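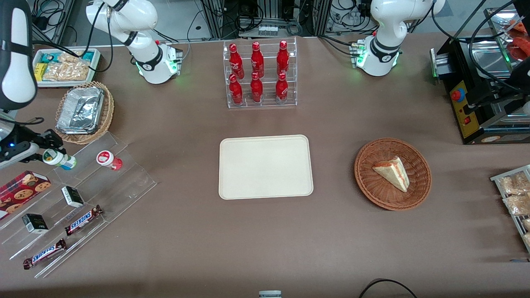
Search this journal Search Advanced search

5.3 The silent gripper fault

We had hoped to give this section over to the placing results, but one fault took up so much of our November that it seems only fair to the reader to tell it properly, and to tell it in the order in which we came to understand it (which was not a very flattering order for us).

The task in the Skestico trials is a simple one to describe. A two-armed station picks up small shop goods, mostly bottles, boxes and wrapped bars, and sets them out on a stepped display stand. Figure 6 gives the layout, with the right arm holding a small bottle at the stand on the left and the other arm folded up out of the way. We ran 400 placing cycles in this layout. In 12 of them the gripper stopped listening to the station computer while the arm went on moving, and it is those 12 cycles that we are concerned with.

What made the fault so awkward is that everything a person would naturally look at said that all was well. The ring of lights on each arm base is green in Figure 6, and it was green in every one of the faulty cycles too. We had all fallen into the habit of glancing at the rings and taking green to mean that the station was healthy. On our arms it means something much narrower, namely that the joints are powered and the arm controller has no complaint. The gripper has its own small controller, which we call Tomavum after the board it was built on, and the arm knows nothing of its troubles.

When the link to Tomavum dropped, the gripper did the sensible thing and held whatever it was holding. The planner then sent the command to open, heard nothing back, and read the last message it had received as if it were a fresh one. If that old message happened to say "open", the planner believed the item had been let go and began to draw the arm away with the item still gripped. In eight of the faulty cycles this did no harm beyond a confused log. In three, the item was dragged along the tier and knocked its neighbour over. In the last one the arm carried a bottle back across the table at full travel speed, with the planner quite sure that its fingers were empty, and Cheng-en Lo, who was reaching in to straighten a box, had to pull his hand back rather smartly. He was not touched, but we stopped the trials that afternoon and did not start them again for 16 days.

Our first guess was the cable, and we are a little embarrassed at how long we stayed with it. We changed the gripper lead on the right arm, re-routed it, and changed it again. The fault came back each time. The second guess was heat, which cost us two days and taught us nothing. It was only when we laid the gripper log beside the arm log that we saw that every drop began while the planner was reloading its shelf map, a job that could hold up the message queue for long enough to make Tomavum close the link from its own side. The code had been written for the older Ibarra station, where the map was small and the delay too short to matter, and we had carried it over without a second thought.

The repair was in two parts. Map loading now runs in a separate process, so the queue is left alone. More importantly, to our minds, each gripper message now carries a time stamp, and any message older than 50 ms is thrown away. If no fresh message is there, the arm stops where it is and waits for a person. We also capped the speed of every withdrawal until the finger position and the motor current agree that the gripper is empty, which makes each cycle slower and which we intend to keep.

We do not count the 12 faulty cycles as placing failures in Table 3, as the placing method had no part in them, but we list them in a separate row so that readers who prefer to count them may do so. The Akico logging tool, which records both controllers on one clock, was fitted after the repair and is used in all the trials from Section 6 onwards.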